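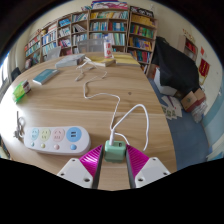
Pedis gets a proper service every time the counter rolls over, and I've been meaning to put the whole routine on one page since we moved into the Flanagan Street room. It's our hand-held gripper, two fingers, one trigger, and it works for its living. The last stretch ended at 1177 grabs, so off came the fingers, everything got cleaned and tightened, and then came the part I like best, which is going back to the big table and picking things up! I always start with something small and square. The mint-green charger cube is great for it, because flat sides show you right away if the two magenta fingers are meeting level. If one sits a hair forward, the cube twists. You can feel it in your wrist before you see it.

Cable stays plugged in, by the way. I used to pull it out first and then one day I didn't bother, and I found out that a bit of cable tugging on the cube is a much better test of the grip. A cube on its own will sit there in fingers that are way too loose. Put a loop of white cable on top and it starts to lean if the finger screws need another nip.

The fingers
Magenta, and I will not hear a word against it. The fine diagonal ridges run along each finger and also collect every crumb of dust in the building. I go along the ridges with a soft toothbrush and warm water, a drop of dish soap if it's bad, then leave them on a towel for 60 minutes. Don't use alcohol on them (I did, once, and they felt tacky for a week). The dark gray inner edges get a wipe with a damp cloth and nothing else. Those do all the actual touching, so I check them with a fingernail for nicks while I'm there.

The mounts
White, one per side, and the part I used to ignore. Our screws come from Stumudard in bags of 16, and I keep one bag taped inside the lid of the tool box so I stop stealing them from other projects. Start every screw by hand before tightening any of them – if you run one all the way down first, the mount sits crooked and you'll chase that all afternoon. Snug is plenty. I stripped a hole back in August being a hero with the long-handled driver and had to swap the whole mount.

Setting the gap
With the trigger let go, I want the same opening every time, and I check it with a strip of scrap cut to width rather than by eye. Then I close the fingers slowly and watch which one gets there first. They should arrive together. If they don't, back off the late side a quarter turn and try again. It usually takes me three tries. Once it took me until dinner.

Telling Iltia
Iltia is the program that keeps our grab counter and the open and closed positions. After a service it still believes the old numbers, so you have to zero it: fingers shut on nothing, hold, press save, open all the way, press save again. I forgot the second one last time and spent a very confused evening thinking I'd bent something.

Back to work
Last thing is 8 slow pick-ups of the same object, put down and let go completely between each one. If all of them feel the same I write the counter reading on the inside of the tool box and call it done. If one feels off, it's back to the mounts, and nine times out of ten it's the screw I did last.

Next up on the bench is the trigger spring, which has started to squeak. I have a new one on order and will add it to the page when it's in.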